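Section 3. Fault 371 and worn finger pads

If you've been running your Jirkard gripper for a while, you'll meet fault 371 sooner or later. The Ekpo controller shows it as "grip width lost," and what it means is that the fingers closed further than they should have while holding something. On my bench at Tulumton it was the pads almost every time. I swapped a perfectly good drive cable before I figured that out, so please read this section before you order parts.

The first time I got it, the arm let a glass jar go at shoulder height and I reached out to catch it. Don't do that! The fingers don't open when 371 trips – they relax, wait a moment, and then try to close again, and my thumb was in there for the second try.

CAUTION: When 371 shows, press the stop button before you go anywhere near the fingers. Clearing the message on the screen does not stop the retry.

3.1 Clearing the fault

1. Press stop and wait for the lamp on the Ekpo to go steady.
2. If something is still in the grip, hold it from underneath with one hand, keeping your fingers off the pads.
3. Turn the release knob toward you until the part comes free.
4. Write down the cycle count from the status page. Mine said 534 the first time, which was way too early, and I'll come back to that in 3.3.
5. Leave the stop pressed in. You'll want it that way for the next bit.

3.2 Looking at the pads

Look at both fingers, on the side that touches the part. Light wrinkles in the covering don't bother me. What I look for is fraying, rough patches and little dark specks, especially right where the part sits. I go by feel as well, with the stop in and a clean dry fingertip: a pad that slides around under light pressure is done, however nice it looks. 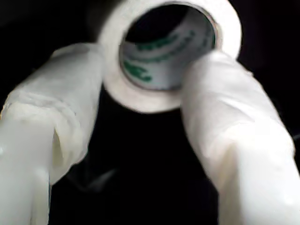
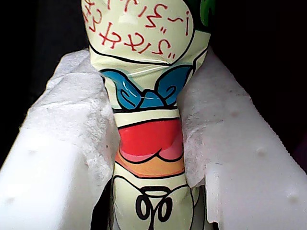
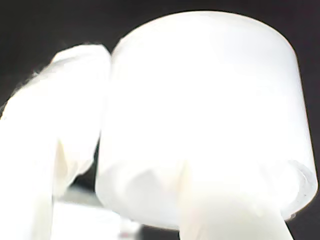
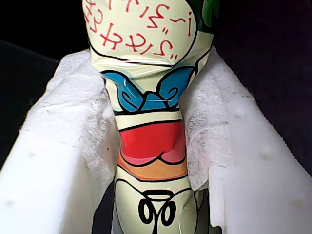
Grip checks. In order: tape roll, bottle in printed sleeve, white cylinder, bottle again.

Compare the bottle grips with the tape roll. Next to the bottle, the inner edges of the white grips are rough and fuzzy, and there are small dark specks on them. The left finger holding the tape roll has a thick wrinkled band across the middle, and that's the kind of thing I'd keep an eye on and leave alone for now.

NOTE: Very bright lighting washes white pads out so badly that you can miss a frayed edge completely. Turn the work light down before you decide a pad is fine.

3.3 Changing the pads

1. Switch off at the wall. I know, it takes forever to boot again. Switch it off anyway.
2. Peel the old pad from the tip down and pick off any bits left behind.
3. Wipe the bare finger and let it dry.
4. Press on a new Osalow pad, starting at the tip. Trim whatever hangs over the side.
5. Do the other finger too, even if it looks okay. One new pad and one old one pull the part crooked.
6. Power up, run the width check, and reset the pad counter to zero.

Osalow says 3000 cycles for a set. I got 534 out of my first set, and I'm pretty sure that was my own fault for leaving the grip force on the factory setting with shaped bottles. Turn it down a notch or two and try again with something that won't break.

If 371 comes back on fresh pads, go to Section 4 and check the drive cable.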